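From: Sabine Bauerfeind
To: Tembridge Beaders list
Subject: Re: restringing stretch bracelets – what cord are you all using?

Nighat Sandhu wrote:

> Hi everybody, I have a pile of old stretch bracelets that have all
> gone slack and two that snapped on me this month. I used the clear
> elastic from the craft store and tied it with a plain square knot.
> What do you use, and how do you keep the knot from slipping? Also,
> is it worth putting big beads back on elastic at all, or should I
> go over to wire? My daughter wants them back before her trip in
> October.
>
> Thanks, Nighat

Hi Nighat,

Oh, I have opinions on this one! I've been restringing for my sister and half her office for years now and I have made every mistake there is, including the one where you trim the tail too close and the whole thing goes off like a firework under the fridge. (I'm still finding seed beads under there.)

First, the cord. The clear single-strand stuff is fine for small light beads, but it doesn't love being rubbed by a rough hole. For anything with weight I switched to the fibrous kind, the one that looks like flat floss and comes in white or black. It's a pain to thread without a needle, so get yourself a collapsible-eye needle or just bend a scrap of fine beading wire in half and use that. I've had bracelets on the fibrous cord that are still good after 6 summers, and I wear mine in the garden, which you're not supposed to do.

Whatever you buy, prestretch it. Cut your length, hold both ends and give it several good slow pulls before a single bead goes on. I skipped this forever because it felt fussy, and then wondered why everything I made had a gap in it by the second week.
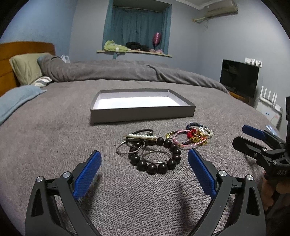

For the knot, a square knot by itself will walk open on you, especially in the clear cord. I do a surgeon's knot, so it's the same as a square knot but you take the end through one extra time on each half. Pull it down while the bracelet is slightly stretched, then add a tiny drop of jewelry glue and LEAVE IT ALONE overnight. Not superglue! It dries hard and the cord cracks right beside it. Noman Bangash told me that on this very list and I didn't listen, and I lost a very nice turquoise strand in a parking lot.

If one of your beads has a bigger hole, start there so you can tug the knot inside when you're done. If they all have little holes, a small crimp cover will hide it, or you can do what I do with the everyday ones and just not care.

About the big beads – yes, I'd put them back on elastic, but double it. Run the cord through all of them twice and tie once. Wooden ones are usually light for their size anyway, it's the stone and glass that really drag. Check the holes too, because wood can have a rough edge just inside where the drill came out. Roll up a bit of fine sandpaper, give it a twist in there, blow out the dust. I had one strand from an estate sale that ate through three lengths of cord before I figured that out.

Wire is nice if you want a clasp and a proper drape, but then you have to get the size right, and if your daughter is like mine she wants to roll it on over her hand and run out the door. I measure the wrist snug and add half an inch for small beads and closer to a full inch for fat ones, as the fat ones take up room on the inside of the circle. Lay it out and close the ends with a bit of tape before you commit. You'd be amazed how different it feels on.

The cord I buy is the Gosent in the 7 meter spool. It used to be at Grilitz on the corner but they've stopped carrying it, so I order from Bukhari now and throw in other things to make up the shipping (this is how I ended up with 26 lobster clasps). Hường Trịnh has a different brand she swears by for pearls, so maybe she'll chime in. Hường?

Oh, and keep them lying flat when they're not being worn. I had mine hanging on one of those T-bar stands and the heavy ones stretched just from sitting there.

If you'd like to borrow my needles before you buy any, I'm home most days after four. Bring the snapped ones along and we can look at the holes together.

Sabine

P.S. Nusrat Orakzai, I still have your bead board! I'll bring it next time, I promise.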